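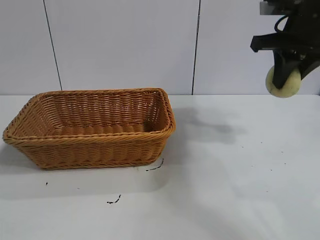 Photo: Bromham Bread Notes, CC BY 4.0

Bromham Bread Notes - README

Hi! This is my log of sourdough bakes, typed up from a kitchen notebook that was getting too floury to read. There are 351 rows, one per loaf, and I've kept the failures in (there are plenty, mostly from January, when my kitchen was freezing and I was too stubborn to wait for the dough).

The main file is loaves.csv. You get flour, water, salt, starter weight, proof time, oven temperature and a score from me. Weights are in grams. Temperatures are in Fahrenheit, except in the Paltau rows, where I was using my rental's oven and wrote down whatever the dial said. Sorry, I still haven't converted those.

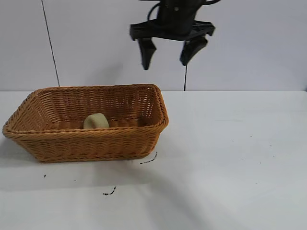 Filed under: Food data / Home baking

Two starters show up in the starter column. Bridia is the rye one and she's a monster - she doubles before lunch. Kushnir is plain white flour and a lot slower, so please don't compare proof times between them without splitting the data first. I did that once and ended up with a very silly chart!

Scores go from 0 to 3 and they're just my taste, so a 2 means I'd happily eat it again. Blank means I forgot to write anything down. Over 64 rows have no crumb notes, mostly the early ones.

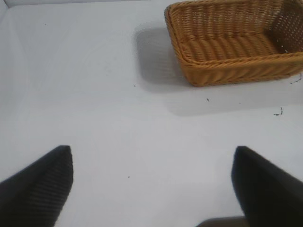
Woven basket, seen from one corner

Known problems: a few proof times have the overnight hours missing, and "warm" in the notes column could mean anything. If you spot a row that looks off, open an issue and I'll dig out the notebook. Use the data however you like, just link back to the Bromham page.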